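Skostimholm Tabletop Examples: Questions We Keep Getting

Last updated 28 October 2019

These answers are for people thinking of using our examples, and for people who have been told the examples will solve something. Please read the second half before you write to us.

What is in the collection?

Short runs of a robot arm with a single rod for a finger, working over a wooden board with small colored blocks on it. Each run has the camera pictures, the arm's positions, and a written instruction such as "push the red star next to the green star." There are 352 runs in the release. We threw out more than we kept.

Who steers the arm?

A person does, with a hand controller, watching the board. The arm decides nothing while we are gathering. If you saw the Rutorus video and came away thinking the arm was working things out for itself, you weren't the only one, and we have asked for a clearer title.

So it isn't learning while it moves?

No. Learning comes later, on a computer, from the stored runs. During gathering it is a very expensive stick.

Why pushing? Why not pick things up?

Pushing with a rod is cheap and breaks less. It also goes wrong in ways you can see. A block slides past where you wanted it, or turns on the spot, or drags its neighbor along. We wanted those errors in the data. Whether they teach a model anything useful is a fair question, and our own results go both ways.

Is 352 runs enough?

Enough for what? It's enough to train a model that does all right on this board, with these blocks, under these lights. We would not bet lunch on it doing the same on your kitchen counter. Bonard asked whether the number could be raised by flipping the pictures left to right and counting them again. You can do that at home if you like. We don't count them.

Do the instructions come before or after the run?

Both. In one part of the collection the operator reads an instruction and tries to follow it. In the other part the operator pushes blocks freely and someone writes down afterward what was done. The second way is much faster. It also gives you a lot of sentences that describe what was easy to do, so check the "source" field in the index before you mix the two.

How many people wrote the instructions?

Five. You will notice this if you read enough of them. One writer says "nudge" for everything. Another never uses "left" or "right" and relies on "toward the heart" and "away from the cube." Please don't report your model's grasp of everyday English on the strength of five people's habits.

Are failed runs included?

Yes, if the arm stayed inside the board and the recording is complete. They are marked "not reached." Two operators did the marking separately, and where they disagreed we left both marks in. A star pushed up against another star is "touching" to one person and "close" to another. If your score jumps when you pick one marker over the other, say so in your paper.

Is the starting layout random?

Less than we'd like. The operator spreads the blocks by hand or with the rod between runs, and people have favorite patterns. The near part of the board gets used less than the far part. A model can pick up on that, and ours did in February. We caught it only when we started a test with all the blocks down at the near edge and the arm went to work on empty wood.

Does the rod ever hide a block from the camera?

All the time. We kept those pictures. A system that loses track of a block the moment something passes in front of it should find that out early.

Pons says its method needs no human examples. Why bother with this?

Perhaps you shouldn't. We have asked to see that method run on a board it wasn't tuned for and are still waiting. If it works, we'll gladly stop. Steering the rod all afternoon is dull and hard on the wrist.

Can I see what a run looks like before I download anything?

Two stills are below.

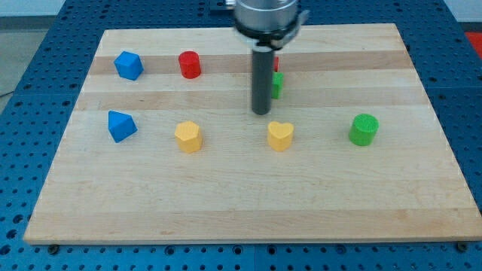
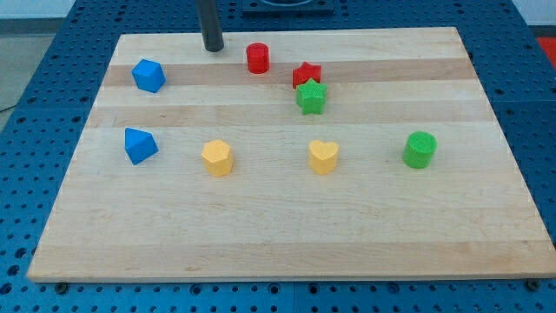
The board, the blocks and the rod. The red star and green star are easier to make out in the second picture.

Can I use the collection in a product?

The license allows it. We think it would be a mistake. The arm never works near a person in any of these runs, nothing on the board is heavy, and no one was in a hurry. None of that will be true in a warehouse.

Will there be a second release?

Maybe, with a different board and more people writing instructions. We aren't giving a date. The last time we gave a date we missed it.

I found a mistake in the index.

Send the run number and what you think it should say. Known problems are in the errata file, so please look there first.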